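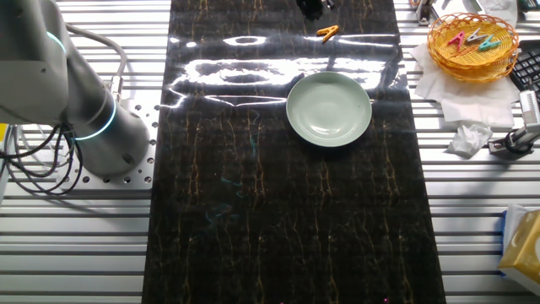

Zakhar Polishchuk, workshop notebook, September 2022

Clothespin task, arm on the left side of the table. Run 14 stopped with a protective stop when the arm was going down to the plate. The log gives code 1721, joint 4. Selvaraj pressed the emergency button also, to be safe, and we waited before we put our hands in.

First I suspected the black cables behind the base, they hang in wide curves and can pull. I moved them by hand and found nothing tight. Then I compared the heights. The table height in the program is still from June, before the glossy mat was put on the rails. So the arm pushes into the mat.

To do: measure the height again, at both ends of the mat. Slow speed until this is done. Ask Selvaraj if the glare on the mat can disturb the camera, I am not sure.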